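Murnville Student Robotics Open Day: A Visit
2018-08-12

I drove 80 miles to watch teenagers think hard about a paper cup, and I would do it again.
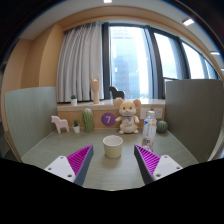 Getting in

The student program at Murnville runs its open day upstairs, and the signs for it stop at the parking lot. I followed a family with a stroller who turned out to be looking for the pool. Parking was free. Coffee was a dollar and tasted like it had come from Delton, by foot.

The tables

Each table has a number on a purple circle, and I spent most of my visit at 7. It has a tall window, green partitions on both sides, and a plush mouse sitting at the back with its arms out like a referee. There is also a wooden hand on the windowsill making a rock-and-roll sign. I found the pair of them more encouraging than most judges I have met.

The project is called Grecu. It uses two ridged magenta fingers on white mounting plates, and the job this year is picking up ordinary things: a pale yellow cup, a water bottle, whatever else the students feel like worrying about. The cup is the hard one, they told me. Squeeze too little and you leave it behind. Squeeze too much and you own a flat cup.

They have logged 1,035 grabs since April. 811 of those count as good under the team's own rules, which take up a full page and include a paragraph on what "upright" means. I asked who wrote that paragraph and got three different answers.

The talk

Short, with slides. The budget for the whole project was $500, and a good part of it went on screws. One parent asked whether it could do dishes. The student at the front said "not this semester" with the calm of someone who had been asked before lunch as well.

Worth the trip?

Yes, if you like watching people argue over small distances. Bring a sandwich. Tideck, the rival club down the road, holds its own open day later in the year, and I hear they have better signs.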